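July 16, 2022

Slept badly, up before the alarm. Window open all night and the room still held the heat. Decided to get the bedding done first and leave the invoices for Fadmont until after lunch.

State of the linen, for my own reference. The old white set is finished. The fitted sheet has gone at one corner, a tear along the elastic that I have mended twice, and a third repair would be more thread than cotton. The blue set is sound. It has faded since December, when Gemma Palumbo passed it on to me, and the fading is even on both faces, which suggests the wash and not the sun. Seams good. One button missing from the cover, not worth replacing until I find the tin.

Ran the blue at the lower temperature with half the usual measure of powder. The water is hard on this street and the Akande machine leaves a residue if it gets the full dose. Second rinse, slow spin. The fast spin saves drying time but sets creases in the pillowcases that no amount of pulling will take out, and I am not getting the iron out in July.

Jasmina Zupan telephoned in the middle of this to ask whether the train strike affected Cernelari. It does not, as far as I know. She is staying from tomorrow for two nights and would like the firmer pillow. I have noted it. She also asked whether there was still a fan. There is, and it rattles at the higher setting.

Folding on the bed, as always. The kitchen table is too short and the ironing board is useless for anything wider than a shirt. The comforter stays on underneath to keep things off the bare mattress, and the blue pieces go over it one at a time.

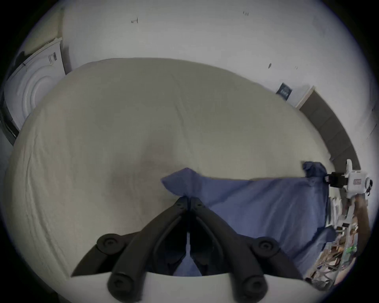
My mother folded in the air, arms out, chin holding the top hem. I have never managed it. My method is slower. Lay the piece flat, find two corners, bring them together, square the edge, smooth from the fold outward and only then make the second fold. If the first fold is off by a finger's width the third will be off by a hand, and the stack leans in the cupboard. Danica Halilović says nobody looks in the cupboard. I look in the cupboard.

Broke off for coffee. Fatos Karagiannis had left a message about the shelf brackets. He has two spare and wants to know the load. I worked it out on the back of the gas bill: the top shelf carries winter blankets and a suitcase, the lower one carries sheets and towels. The brackets would hold either. The wall is the weak part, old plaster over something that crumbles when drilled. I will tell him to bring the long plugs. He will bring the short ones and we will go to the hardware store together, which was how the curtain rail went.

Also paid the Brirkitz bill, 301, a little higher than last quarter. Filed it.

Back upstairs. Measured the gap beside the bed for the small chest Dorin Pană is offering. It will fit if the drawers face the window, but then the lamp cord has to run behind it and the socket is on the wrong side. An extension would do it. I dislike extensions in a bedroom. Wrote to Dorin asking for the depth with the handles on, because the figure he gave me was for the carcass alone. He made the same omission with the desk, and I still have a bruise most weeks from the corner of it.

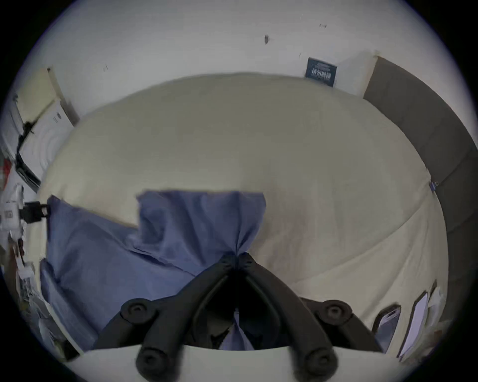 The wall will need paint before the autumn. I have put this off for two years on the grounds that white is white, and that argument holds only until something new is set against it. The surface itself is in reasonable order. There is a small dark mark, and a smaller one higher up to the right, either of which would disappear under one coat with a touch of filler first. Two coats for the whole wall, then, with the bed pulled out far enough to get a roller behind it. The headboard is upholstered and will not forgive splashes, so it gets a sheet over it, taped at the back. The torn white one can serve. That gives it one more job before it becomes rags.

Paint calculation: one can should cover it twice with some left over. Fatos will say to buy the better brand. He is probably right, but the last can of it sat under the sink until it formed a skin I could have walked on.

Duvet question unresolved. The cream cover is warm for this time of year and I kick it off by two in the morning. A plain sheet is cooler but slides to the floor. Will try the sheet tucked in at the foot only, and keep the duvet folded within reach. If that works for Jasmina's visit I will leave it so until September.

Pillows: rotated. The firm one has gone to the spare room for Jasmina, the flat one stays with me, and the feather one is outside on the line being beaten at intervals. It gives off less dust than last year. I do not know whether that is improvement or exhaustion.

Lunch was bread, tomatoes, the end of the cheese. Did the Fadmont invoices afterward. All 6 entered, one queried. They had put 1,000 units against an order that was plainly for a hundred, and I wrote back politely with the original attached. No reply yet.

Took a walk after supper when the pavement had cooled. Came home by the canal. Danica was on her step shelling peas and gave me a bag of them, and asked whether I had finished the linen. I said all but the tablecloths. She said tablecloths were not linen, they were furniture, and went in to answer her phone.

For tomorrow: towels for Jasmina, oil for the fan, plugs (long), peas. Ask Gemma about the button.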